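Apnée : le club de Totley remet la surveillance au centre de la formation

Longtemps considérée comme un module annexe, la sécurité en surface occupe désormais la moitié du cursus.
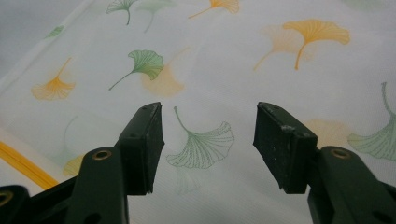

Pour Kirsty Pickering, la réforme arrivait à son heure : les élèves apprenaient à descendre bien avant de savoir surveiller un partenaire, et cet ordre devait être inversé. Le club de Totley en a fait le principe de son nouveau programme, baptisé Nodance et ouvert aux pratiquants depuis septembre.

Le cursus se déroule sur 7 semaines. Chaque séance réunit des groupes de trois : un apnéiste en immersion, un surveillant et un observateur chargé de tenir la fiche de suivi. Les rôles tournent à intervalles réguliers, et aucun candidat n'accède à l'épreuve de profondeur sans avoir validé l'ensemble des exercices de surveillance. Le protocole de sortie de l'eau, fondé sur la reprise ventilatoire, le signe convenu et la réponse verbale, est répété dès le premier soir.

L'enseignement théorique a été confié à Fumiko Mizuno. Il porte sur la physiologie de l'hypoxie, les mécanismes de la syncope et les effets de l'hyperventilation, pratique que le règlement intérieur proscrit en toutes circonstances. Les séances en bassin ont lieu le jeudi, de 19 heures à 21 heures, sous la direction de Shuk-fan Yang.

Sur 87 inscrits, 68 ont achevé le premier cycle. Les autres ont, pour la plupart, demandé un report - le calendrier des créneaux de piscine reste la principale difficulté signalée par l'encadrement. Une session de rattrapage est prévue au bassin Ebihara, dont la fosse permet de travailler la remontée assistée dans des conditions plus proches du milieu naturel.

Le programme n'a pas fait l'unanimité. Hinata Oshima, favorable au contenu, juge la progression trop lente pour les pratiquants venus d'autres clubs et souhaite qu'une équivalence leur soit accordée après un test pratique. La direction technique étudie cette demande, tout en rappelant que les procédures d'assistance diffèrent sensiblement d'une structure à l'autre.

Un second niveau, consacré à la surveillance en mer, est en préparation. Il comprendra la gestion de la bouée et du câble, la communication avec l'embarcation et l'organisation des secours. Nanami Iwasaki en assure la coordination. Les fiches de suivi seront saisies dans l'outil Cloratik, déjà employé pour les plannings du club, et chaque candidat pourra consulter les siennes avant l'entretien final.

Les inscriptions au second niveau seront réservées aux titulaires du premier cycle et à jour de leur certificat médical.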